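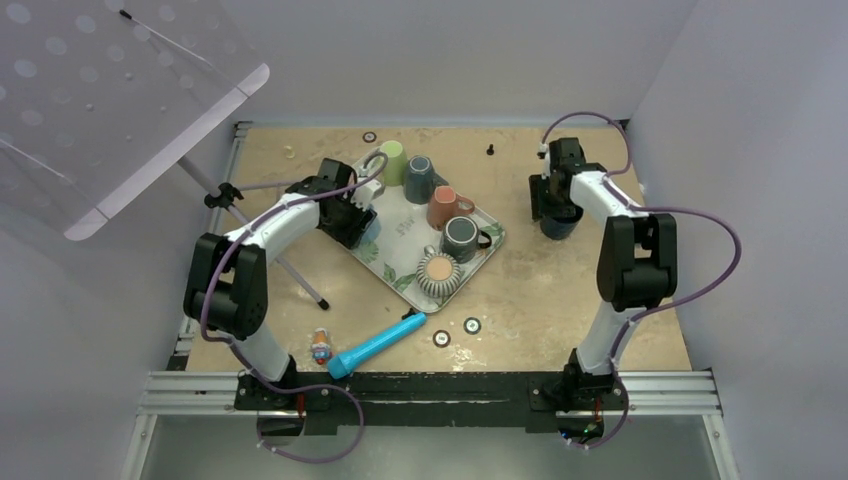 Mugs and the leaf-patterned tray at the Wirkar open day, with both arms at work.

I went along to the Wirkar open day at Ploditz expecting to look at machines for an hour and came home with a notebook full of kitchen tips! Wirkar are teaching a pair of arms to handle crockery, and it's a brilliant way to see what your own hands do without thinking. I stayed for nearly 50 minutes and tried the lot at home the same evening.

Give each mug its own space on the tray. A gripper needs room for its fingers on both sides of a cup and so do yours, especially with wet hands.

Turn all the handles the same way before you carry anything. I do this every time now – it's so much easier to unload.

Heavy pieces go down first, in the middle, and the light cups fill in round them. If you've got a tray with a raised edge, use it.

Don't stack mugs more than two high. The Camenzind stand next door had a shelf insert that gives you three shallow levels in one cupboard, and I've made my own version from an old cooling rack (lovely, and it cost me nothing).

Mugs lying on their sides want a folded tea towel under them, and keep the rims apart. Rims chip long before anything else does.
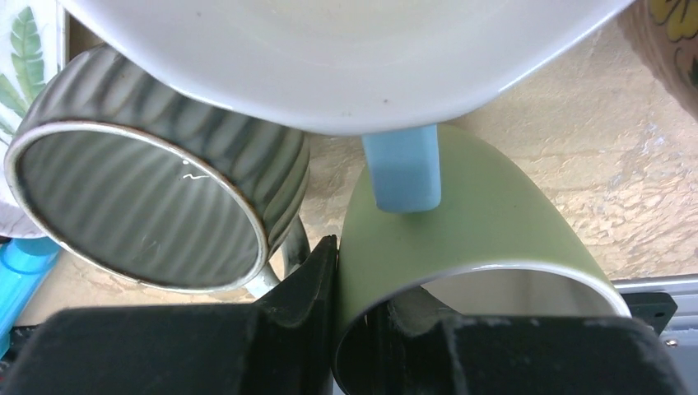

Porken wrote in to say that a strip of non-slip drawer liner does the same job as the tea towel, and that it can go through the wash at 3 in the morning if you're that sort of person. I've cut a piece for the big cupboard and will try it through June.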